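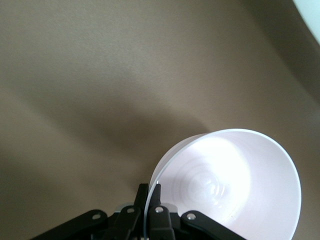

A white plastic bowl with a plain rim and no lid.

Care of Plastic Kitchenware: Guidance for Households

Florkville Home Advice Service – Kitchen Series, leaflet 16

Plastic bowls, tubs and jugs are among the most heavily used items in the home and often the least carefully looked after. With a little attention they will give many years of service. The following guidance applies to ordinary household plastics. Where a manufacturer's instructions differ, those instructions should be followed.

Washing

New items should be washed before first use in warm water with a small amount of washing-up liquid. A soft cloth or the smooth side of a sponge is sufficient. Scouring pads, wire wool and abrasive creams leave fine scratches in which grease and colour collect, and the surface cannot afterwards be restored.

Greasy bowls should be wiped out with kitchen paper before they are placed in the water. Plastic holds a film of oil more stubbornly than glass or china, and a bowl that still feels slippery after rinsing should be washed a second time in clean water.

Items marked as suitable for the dishwasher are best placed on the top rack. Light pieces may turn over during the cycle and fill with dirty water, so they should be wedged gently between heavier ones.

Stains

Tomato, turmeric, beetroot and curry sauces are the usual causes of staining in pale plastic. The following method is recommended for light marks:

Mix 2 tablespoons of bicarbonate of soda with enough water to form a paste.
Spread the paste over the mark and leave it for 20 minutes.
Rub gently with a damp cloth and rinse well.
Repeat once if required.

Older stains may fade if the clean, damp item is left on a sunny windowsill for an afternoon. Turmeric responds particularly well to this treatment. Bleach is not advised for anything that will hold food.

A thin coating of cooking oil, wiped round the inside before a strongly coloured sauce is added, will reduce staining considerably. It must be washed off promptly after use.

Smells

Onion, garlic and fish may leave a smell that survives ordinary washing. Fill the item with warm water, add a spoonful of white vinegar and leave it to stand overnight. Rinse and dry thoroughly. For lidded tubs, a crumpled sheet of plain newspaper shut inside for a day or two is often effective, after which the tub should be washed again.

Vinegar and bleach must never be used together.

Heat

Many household plastics soften well below 100°C. Boiling water should not be poured into a bowl unless the base is marked as suitable, and hot pans should not be rested on or against plastic of any kind. Only items labelled for microwave use should be placed in a microwave oven. Foods high in fat or sugar become hotter than water and are better heated in glass or china.

Storage

Bowls should be completely dry before they are stacked. Moisture trapped between two close-fitting pieces produces a stale smell and can make them difficult to separate. Where this has happened, stand the lower bowl in warm water for a few minutes and twist gently – knives and other tools should not be used to prise them apart.

Lids are best kept separately, upright, in a rack or shallow box. Heavy pans should not be stored on top of plastic, which may warp under a constant load.

When to replace

An item should be withdrawn from food use when it is cracked, flaking, sticky to the touch or deeply scored. It may still serve for sorting screws, soaking paintbrushes or starting seedlings, provided that it is clearly marked and kept out of the kitchen.

Arrangements for recycling vary. Residents of Florkville and Bunton may take rigid plastics to the Jundelance recycling point, where they should be presented clean and with any metal handles removed.

Related leaflets: Care of Wooden Boards; Descaling Kettles; Safe Storage of Leftovers.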